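Tips from the kitchen table: running a robot arm club at home

Last updated 06/12/2023

Our robotics club lost its room in July, when the hall put the rent up, and has met in my dining end of the kitchen ever since. There are six of us on a full evening, two arms, one kettle and a smoke alarm with strong opinions about solder. What follows is the list I now send to anyone who says they might host a student project at home. Most of it is housekeeping. The robotics you can get from a book.

Covering the table

Buy plastic sheeting by the metre from the market, the plain sort. Patterned oilcloth is more cheerful, but a dropped M2 screw vanishes into a printed lemon and stays there until somebody sits on it. White is best. It creases if you fold it, so keep it rolled round a cardboard tube behind the door. If you forgot and folded it, a hairdryer on low and the flat of your hand will take out the worst. Do not iron it. I have a tea towel that is now permanently part of an earlier tablecloth.

Wipe it down before the session as well as after. Flour is no friend to a gearbox, and neither is whatever my son puts on toast.

Clamping down

An arm that isn't clamped will walk. It does this slowly while you're watching and quickly while you're making tea. Use a proper screw clamp over the base plate and put a folded bit of bicycle inner tube under the table edge where the foot bites. Tighten it, do one lap of the room, then tighten it again, as the sheeting settles. Our first arm, Lunero, went off the end of the table in its second week and broke its elbow. We reprinted the part overnight and the student responsible, Cyrill Hauser, has been in charge of clamps from that day on.

If your table has a leaf, don't clamp to the leaf. You'd think this would be obvious.

Cables

Velcro strips, the kind sold for garden peas, are cheaper than the kind sold for computers and come in a longer roll. Tie loosely near the joints and firmly near the base. Before you start, move the arm by hand through everything you'll be asking of it and see what snags. Leave slack at the wrist.

Run the mains lead along the wall side and tape it to the floor. Gaffer tape lifts varnish, so put down masking tape first and the gaffer on top of that. White spirit will shift the residue if you've already learned this the other way, but try it somewhere under the sofa.

Things that roll

Practice objects should be cheap, light and a colour that isn't found anywhere else in the room. We've used corks, dried chickpeas, craft pompoms, bottle tops and a radish. The radish was good for one evening. Chickpeas are excellent until they go under the fridge, where I believe there is now a colony.

A baking tray with a lip under the work area catches most escapees. For the rest, stretch an old pair of tights over the vacuum cleaner nozzle and go along the skirting. You'll get your chickpea back, plus every screw since July.

Raiding the cupboards

Dishes make better test equipment than anything we've paid for. Ramekins are heavy and stay where they're put. Plastic tubs skid about, though a blob of Blu Tack under each corner cures that. Glass is the interesting one: fine for the arm itself, a misery for the camera, which sees the tablecloth through it and the ceiling light on it and draws its own conclusions. Svenja Stöcker, our one proper programmer, spent three sessions on this and fixed it in the end by turning the big light off and pointing a desk lamp at the wall.

Use odd ones from the charity shop. If you must use your own, wash them by hand afterwards in hot water with a splash of vinegar and check the rims with a fingertip before they go back in with the crockery. Gripper pads leave grey smudges. Bicarb on a damp cloth sees to those.
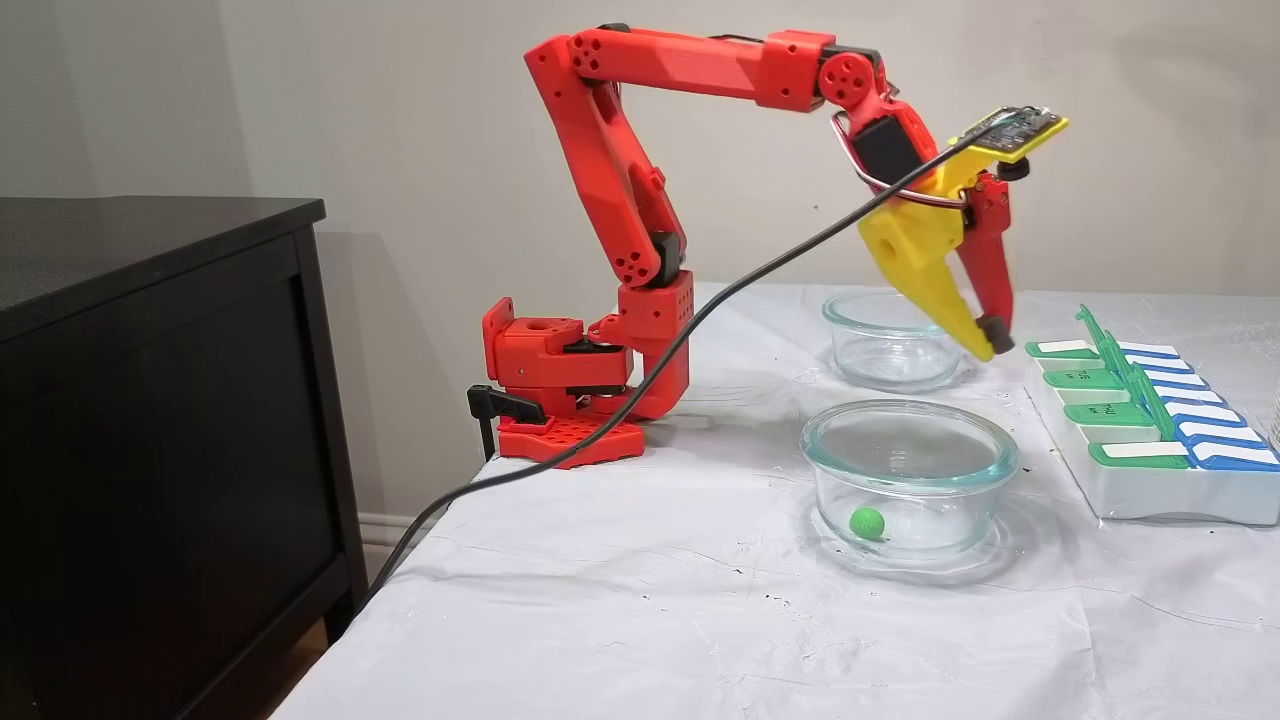
Lids deserve a paragraph to themselves. The students always want to start with them and always regret it. Anything hinged needs one hand to hold and one to lift, and an arm has the one. Stick the box down with double-sided carpet tape, practise on the loosest lid, and rub a little candle wax along a stiff hinge. Never use a container with real tablets in it, even for a minute, even if you're watching. Ours are kept in a different room altogether on club evenings.

Looking after the gripper

Rubbery fingertips lose their bite once they've picked up dust. A lint roller does a quick job between goes. For a deeper clean, use a drop of washing-up liquid on a cotton bud, then a clean damp one, then let them dry fully. Hand cream is banned at our table, and so are crisps, with less success.

Printed parts don't care for heat. Keep them off the radiator, out of the conservatory and well away from the dishwasher. Goletus, our second arm, has a slightly thoughtful lean that dates from a sunny windowsill.

Keeping a log

One exercise book, one pencil on a string. Write down each attempt and whether it worked, at the time, before anyone has had a chance to become optimistic. Our book stands at 1,015 attempts, of which 553 are ticks. The students think that's poor. I've pointed out that it's well ahead of the rate at which they put mugs in the dishwasher.

The best run so far is 23 ticks in a row, ended by the cat.

Packing away

Power off, then unplug, then unclamp, in that order. Hold the upper arm when you cut the power, as it will flop, and it will flop onto a dish. Screws go in old spice jars with the label left on, so we keep M3s in cumin and washers in nutmeg. Do rinse the jars. Shake the sheet outside, roll it back on its tube, and run a magnet over the floor before anyone goes barefoot.

Both arms live on top of the wardrobe under a pillowcase each. Visitors have asked. Dinner can be on the table twenty minutes after the last student leaves, provided it's beans.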